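How Do You Plan to Buy a Robot?

A robot costs a lot, so people plan before they pay. In the town of Mavdale, Hondumwood School saved up for a robot with two arms. These are the steps it followed.

1. Decide on the job

Write down what the robot must do. Hondumwood wanted one that could use both hands to hold a round thing, like a plate or a lid. The jobs could be tested on a computer first, in a pretend living room.

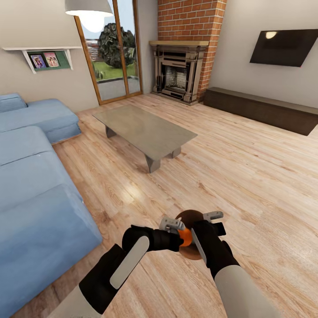 2. Measure the space

A robot needs room to turn. Mark where the sofa and the tables stand, then measure the gaps between them. 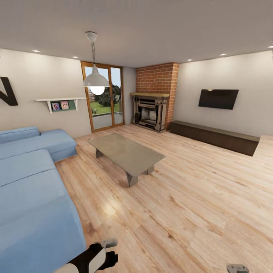

Doors count too. A robot that will not fit through the door is money wasted. Ask the seller for its width.

3. Add up the money

The school had £3504 to spend. The robot was the biggest cost, but spare parts and repairs go on the list as well.

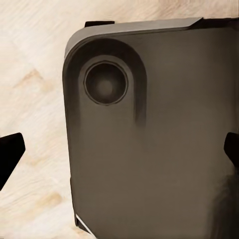

Grippers need careful thought. They are the robot's hands, and they come in many shapes. Black fingers with a gap between them, one on each side, can reach around something wide. Ask how wide they open.

4. Save a bit each month

Divide the cost by 12 to see what a year of saving looks like.
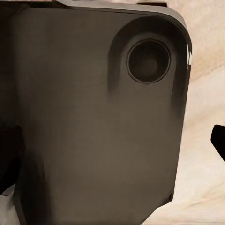
WORDS TO KNOW

Budget: a plan for spending money.
Gripper: the part of a robot that holds things.
Spare: an extra part kept for later.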